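Perfume Questions I Get All the Time

I've been buying, swapping and wearing fragrance for years, and my inbox is mostly the same dozen questions in different outfits. So I put my answers in one place. I'm a hobbyist with a small blog, so take all of it as one nose's opinion!

Where should I keep my bottles?

Somewhere dark, cool and boring. I use a bedroom drawer. Heat and sunlight are what spoil a perfume, and bathrooms swing from chilly to steamy every single morning. If you love seeing your bottles out (I get it, some of them are gorgeous), keep out the one you're wearing this month and put the rest away.
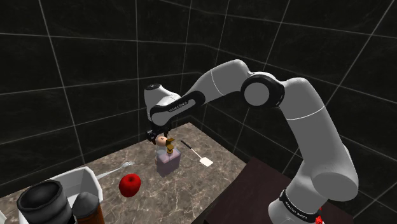 Pink glass, gold-colored sprayer, out on the counter.

Does perfume really expire?

Sort of. I have a bottle from college that still smells great, and I had a citrus one that turned into furniture polish in two years. Citrus and light florals seem to go first, and the heavy vanilla and amber stuff hangs on. If the opening smells sour or like nail polish remover, give it ten minutes on your skin before you toss it. Sometimes only the top has gone off and the rest is lovely.

How many sprays?

Two for the office, three or four for outdoors. My friend Krisztina Vörös does one on the back of the neck and that's it, and people stop her to ask what she's wearing, so maybe she's the one to listen to.

Should I rub my wrists together?

I don't. Just let it dry. It won't ruin anything if you do, but I think the first few minutes smell nicer when you leave them alone.

Why can't I smell it after an hour?

Your nose gets used to it. Ask somebody else before you spray more, please! I once re-sprayed Brulent all afternoon and my coworker Olumide very kindly opened a window. Dry skin eats scent too, so try plain lotion underneath.

How big is your collection?

55 full bottles, plus some 200 sample vials in a cookie tin. I know. I'm on a no-buy until October.

Where do you put all those samples?

The cookie tin has pretty much had it, so I'm clearing out a cabinet. Anything with a door that shuts works, as long as it isn't over the stove or next to a radiator. Stand the vials up if you can, because the little plastic caps leak.

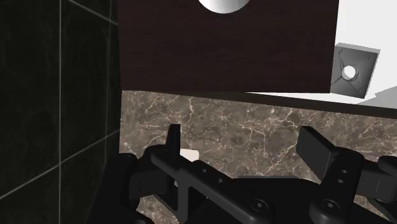

Dark wood grain up close.

Can I take perfume on a plane?

In a carry-on, small sizes only, in with your other liquids. I fill a little travel sprayer and leave the glass at home. Check your airline's rules if you're packing a big bottle.

What should I buy first?

Nothing! Get samples. Wear each one for a whole day, on skin, and write down what you thought at lunch and again at bedtime. Fleklow was a total no for me at lunch and I ended up buying it.

Do you swap?

Yes, but only with people on the swap list, which is at 698 members now. Szabolcs Illés runs it and you can ask to join through the contact page. Please put how full the bottle is in your first message.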